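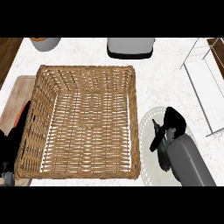 Lenni Laaksonen wanted to know one thing when we showed him the new release of Zirska, and he asked it before we'd even sat down: would it save his team from breaking another shelf of real bottles? I like that question. It's a lot better than the ones I had prepared slides for.

So, hello from all of us at Grirkeria! I'm Brendan Conneely, I look after the Zirska product, and I've been told a press release should be written in the third person by somebody calmer than me. Too late. Zirska 2 is out this Wednesday, and I'd like to tell you what's in it.

For anyone who hasn't run into us before, Zirska is a simulation kit for people who build and teach two-armed robots to do kitchen work. You get a rendered kitchen counter, a pair of arms with grippers, and a big library of things to pick up, move, stack and (let's admit it) drop. You try out your control software in there first, and when you're happy with it you take it over to the real robot. The first version did this pretty well with boxes and mugs. People were nice about it, and then they wrote to us asking for all the awkward stuff.

The awkward stuff is what we've spent our time on. The library now has 664 household objects, and a lot of them are the kind that make life hard for a gripper: glass bottles with narrow necks, woven baskets you can see the counter through, wire dish racks, trays full of little holes. A wicker basket was the very first thing on the request list, and it took us longer than anything else in this release. All those gaps in the weave! Our early ones were solid underneath as far as the physics was concerned, so a fingertip would bump into thin air and stop. Now the openings are real openings, and a thin finger that ought to fit through one will fit through one.

We've also added 13 counter layouts, from tidy to the way my own kitchen looks most evenings. You can set one arm working on one side of a basket and the other arm on the far side, swap the objects, turn them a few degrees, change the countertop, and run the whole thing again overnight. Marble is in there, by the way, and so is plain wood. The glass has been redone too. Green bottles let light through the body now, and if your camera software used to get confused by see-through things, you can find that out at your desk.

There are 107 ready-made tasks in the box. Each one comes with a starting layout, a goal and a score, so you can compare this week's version of your software with last week's without arguing over who set up the counter. You can write your own tasks as well, and the editor for that is much friendlier than it used to be. I can use it, and I haven't written serious code in years.

A few people got early copies. The team at Mäkelä ran it through the spring and sent us a very long list of complaints, nearly all of them fair. The dish racks used to slide if you so much as looked at them, and that's fixed. Pouring still isn't something we do well. Liquids are slow to run, and the results aren't good enough for us to sell them to you, so bottles in this release are for grasping, lifting and placing. We're working on it.

Lenni's answer, for the record, came after he'd had the kit for a while. He told me his team still breaks the odd bottle, but they now get through their worst ideas on screen first, and he'd like more jars please. Jars are on the list!

Zirska 2 is sold as a yearly license, one per team, with no extra charge for adding people. Schools and universities get the full kit at the teaching rate. If you already have the first version, the upgrade is free and your old tasks will open in the new one, though you'll want to check any that use the old baskets. Our partner Cikberg is handling installation and training for groups who'd like a hand getting started, and their first open training days are in June.

For demo access, press copies or a chat about grippers, write to Brendan Conneely at the Grirkeria press desk. I answer most things before lunch.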